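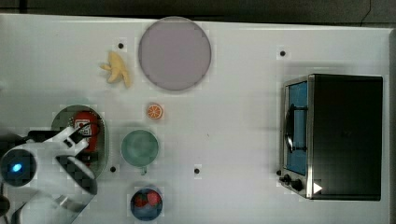 About Karaca Residential

Karaca Residential is an independent agency for the rental and management of furnished homes in Ronley and along the Olarness shore. The company was established by Firdevs Karaca, who had previously managed a small group of apartment buildings above the Ronley harbor. The agency remains privately owned and is not part of any franchise or booking network.

The present portfolio consists of 389 homes, from studio apartments near the ferry landing to detached houses with gardens on the upper road. Each home is held under a written management agreement with its owner, and each is inspected by a member of our staff before it is offered to tenants. Homes are let by the month or by the year. We do not accept bookings of less than one month.

Services to Owners

Owners receive a rental valuation, a full inventory of contents and a monthly statement of income and expenses. Routine repairs are arranged through our own maintenance desk – larger works are put out to at least two contractors, and no work above the agreed limit is ordered without the owner's approval in writing. Furnishing and kitchen equipment can be supplied on request.
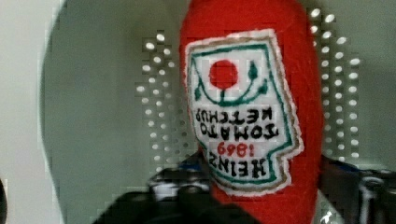 Soft toy with an embroidered label

Rents are collected by the agency and paid over to owners in the first week of the following month. Security deposits are held in a separate account for the full term of the lease. Owners who live abroad may appoint the agency to receive official mail and to attend building meetings on their behalf.

Services to Tenants

Every tenant is given a printed house guide, two sets of keys and the telephone number of the duty manager. The inventory is checked with the tenant on the day of arrival and again on departure, and both parties sign the same document.

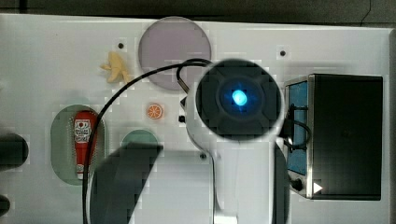
Any difference between the two is discussed before a deduction is made from the deposit. Tenants who wish to extend their stay are asked to notify the office 30 days before the end of the lease.

Our Offices

The head office is at 457 Drondura Street, Ronley, and is open on weekdays from 9 a.m. to 5 p.m. Leasing is directed by Yaowalak Chuensuk and property management by Ismael Coutinho. The Olarness office receives visitors on Tuesday mornings and at other times by appointment.

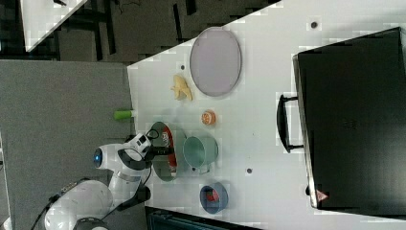

Yasuo Tamura writes: "We rented the upper-road house for a year and renewed for a second. The heating needed attention in our first March, and the duty manager had it seen to the same afternoon. Our deposit was returned in full, with the signed inventory attached."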